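The Soup Swap Is Back (and so am I)

Hello again, neighbors! I took the summer off from this column, mostly because I spent July repainting my mother's porch in Zellholm, which was supposed to be a one-week job. It was not a one-week job. The porch is now a very nice gray and I never want to hold a scraper again.

But it's soup weather, and that means the swap. If you've moved to the Clelach side of town since last winter, the idea is simple: you make one big pot, you pack it in quart containers, and you go home with the same number of quarts of other people's soup. Last year we had 41 people sign up and I ate out of my freezer until Easter. The split pea from the MacPherson Street crowd was the best thing I had all February (yes, better than mine, I'm over it).

A few things are changing. We're asking everyone to bring four quarts this time, no more, because some of you got carried away and there was a cooler of minestrone left on my steps at ten at night. Please write what's in it on the lid, too. I don't need the whole recipe, only the stuff that makes people itch or sneeze: nuts, dairy, shellfish, wheat. Masking tape and a marker work great. Tape goes on before the container gets cold or it peels right off, which I learned the hard way with a whole batch of mystery chowder.

And let your soup cool before you freeze it! Baltazar Arellano set his straight in the freezer last year, still steaming, and softened a half gallon of ice cream sitting next to it. He asked me to pass that along as a warning. Shallow pans cool a lot faster than one deep pot, and leave a good inch of room at the top of each container so the lid doesn't pop.

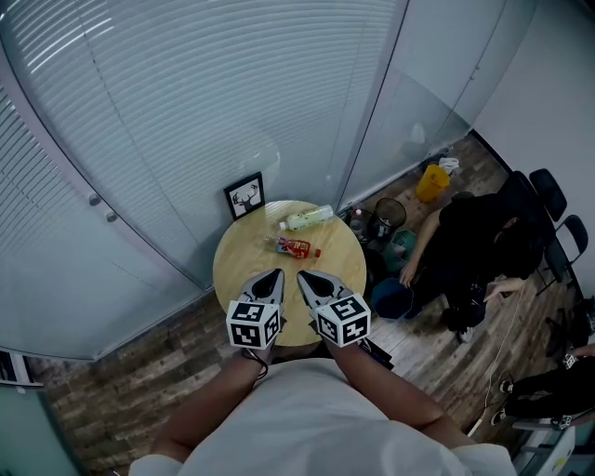 What I'm making

I've gone back and forth on this for weeks. My sister says chicken and rice, but rice goes to mush in the freezer and I'd be embarrassed. So I'm leaning toward a white bean and kale with plenty of garlic and a parmesan rind thrown in while it simmers. If you've got a good squash soup that isn't too sweet, please bring it, I will fight for a spot in that line.

The swap is at the Inton Hall on Tuesday, October 21, 2025, doors at six. Bring a cooler or a sturdy box for the ride home, and a spoon if you want to taste before you trade. Sign-up sheet is on the board by the front door, or just write back to this newsletter and I'll add your name.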